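Packing bench notebook, Luvville dispensary
February, after lunch

Session 30 with the hand-held gripper, Lanying on the tool and me on notes. Really pleased with how the box work is coming along! Medicine boxes go into the clear containers, same as the night crew does by hand.
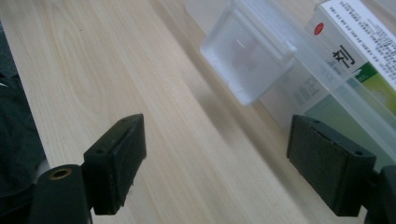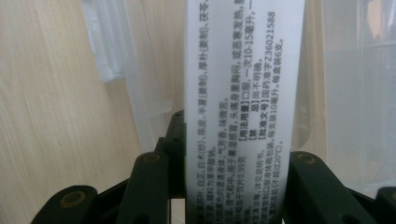
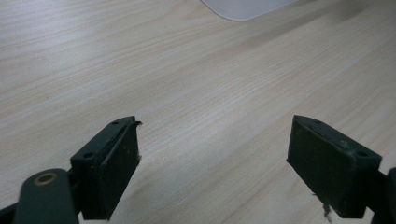

What changes at the bench
Baoshan wants to keep the label check with people and hand over the lifting, and I'm all for it - his wrists take a beating on a 912-box shift. Yiran asked who signs the log once the arm is running. Good question, still open.

To do
- new finger pads, ask Xolani if Derer has stock
- longer break at 11 for whoever holds the tool
- show Lanying's grip low on the box to the night crew, they'll love it

J. Zeng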